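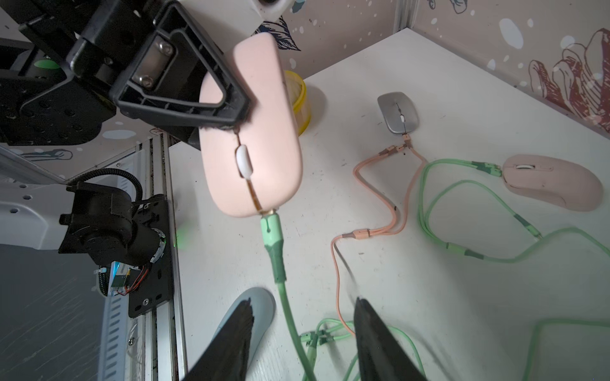 Sorting out old mice and cables

Do this before you buy another one. Over half the drawer is probably fine.

Clear a table first. White or pale is best, you'll see the crumbs and bits that fall out. Everything off the cables, everything laid flat.

Mice – unplug, switch off, then wipe. Cloth barely damp, never sprayed. Scroll wheel: dry cotton swab, turn it as you go. The seam down the middle collects grime, use a wooden toothpick and go gently.

Cables – pull by the plug, not the cord. Multi-head ones tangle worst. Hold the thick end and let the rest hang, shake, work the heads free one at a time. Loose loops, fist sized. Dont wrap tight round the mouse, it kills the cord right where it meets the plug.

Keep 2 spares. Test the rest and pass them on.

Color match if you can, pink with pink, green with green. Sounds fussy but saves time latter.

Velcro ties beat rubber bands – bands go sticky by July.

Tip from Tegwen Skyrme: egg carton for the tiny adapters.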